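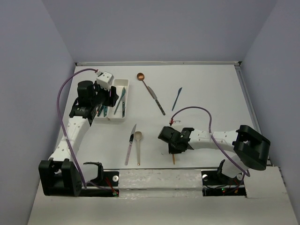 Carla Haddad wrote:

> Long handles go in the left compartment, short ones in the right. I still find the green ones lying across everything else by Friday.

They lie diagonally when the compartment is wider than the handles need. Ours did the same until I fitted a divider from the Norell set, 12 mm in from the side wall. The longest utensil we keep is 217 mm, so check the inside length of your trays first. Mine are the white Prelus ones, two side by side.

I wouldn't sort by colour. Teal and dark green get mixed up in poor light, and length is quicker to judge by hand.

Yule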